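I've worked at Tralside for six years, and for most of that time my job could be explained at a party in one sentence. I pack and check tableware. Cups come down the line, I look at them, I put the good ones in boxes and the bad ones in a bin. People nod and go find the dip.

Since August the sentence has gotten longer. We have two robot arms now, on a bench at the end of the packing room where the spare label printer used to live. The project is called Ollel. I don't know why. I asked, and was told it wasn't an acronym, in the tone you'd use to tell someone a dog doesn't bite.

The pitch, delivered in the break room over a tray of the nicer cookies, was that Ollel would take over "low-value handling." I looked down at my hands at that point. They've done a lot of low-value handling. They've also got a callus on the left thumb from box flaps, and the cartilage situation in my right wrist is something my doctor describes with a small sigh. So I wasn't against it. I want that on the record, as I've since been described in a meeting as "a skeptic," and all I'd done was ask where the label printer was going.

(It's in the hallway. It's been in the hallway for months. I have bruised the same hip on it more times than I care to discuss.)

What changed first was the talking. Before Ollel, nobody ever asked me how I pick up a cup. Then one morning two people from the integration company, Disow, pulled up stools and asked me exactly that. Where do my fingers go? Do I touch the rim? How hard do I squeeze? I had no idea. I picked one up to find out, and as soon as I was watching myself do it, I nearly dropped it. They wrote that down.

We spent most of a week this way. I learned that I tilt a cup toward the window before I turn it, that I run a finger around the lip without looking, and that I can tell a hairline crack from the sound it makes against its neighbor in the tray. I had been doing all of this for years while thinking about lunch. It's an odd feeling to have your own habits read back to you from somebody's laptop as a bulleted list. One of the bullets was "hums." I asked whether the robot would be humming and they said that was out of scope.

The second thing that changed was the pace. I expected speed, because every video anyone has ever shown me about robots in a workplace has pounding music and things flying past. Our pair doesn't move like that. It approaches a cup the way my uncle approaches a parallel parking space. There's a lot of getting lined up. You stand there with your coffee, willing it on, leaning a bit to one side as if that would help. 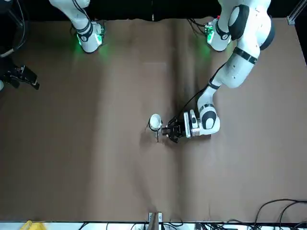
*Left arm coming in on the cup. The right one is up in its corner with its green light on.*

I've become a connoisseur of that moment, with the fingers right by the rim. On a good day I say "go on, then" out loud. The arm hasn't shown any sign of caring for the encouragement, but I'd do the same for a new hire, and I did get complaints about it from new hires.

My official title is now "packing and cell operator." The cell is the bench. Operating it means I set things out, start the run, watch the run, and fill in a form about the run. The form lives in a piece of software called Ilie, and Ilie has opinions. It won't let you submit an outcome without choosing a reason from a menu, and the menu was clearly put together by someone who had never been in the room. There's an entry for "environmental disturbance," which I've used for a truck going by, a sneeze, and the day someone propped the loading door open and all the paper in the place took off. There is no entry for "it just sort of stopped." I've requested one.

I do less lifting, and my wrist is better. I'd be lying if I left that out, and it annoys me a little, the way it's annoying when a relative is right about vitamins. I go home less sore and more tired. Watching something closely for a whole shift uses a part of my head that packing never touched. I used to get entire grocery lists done at the line. I planned a kitchen remodel in there once, down to the drawer pulls. Now I come home having planned nothing, and I stand at the fridge like I've been delivered to the wrong house.

The others in packing are split. A couple of them come by on break and stand with their arms folded, which I understand, since they're wondering what I was wondering. We were told that no positions would be lost this year. It's the "this year" that gets repeated at the lunch table, in various voices. Management says it sincerely, and I believe they mean it. I also notice that when 43 boxes have to go out before the truck comes, no one turns toward the bench. They turn toward us, and we pack them, and the arms sit there glowing green.

That could change. I'm not going to pretend the thing is a toy. It's better than it was in the fall, and a fair amount of the improvement came out of my own fingers, which brings me to the conversation I keep meaning to have about pay. If a person spends a week explaining what her hands know, and her hands then get to be in two places at once, it seems like there might be a line item for that. I raised it in my review. My supervisor said it was a really interesting question and made a note. I could see the note from where I was sitting. It said "interesting question."

Meanwhile I've been asked to train a second operator, so I'll be explaining how I watch a robot do what I explained to it. I assume somebody will turn up with a stool and a laptop for that part too. I've started paying attention to how I stand, just in case.

The label printer is supposed to be moved next week. I'll update this post if it happens.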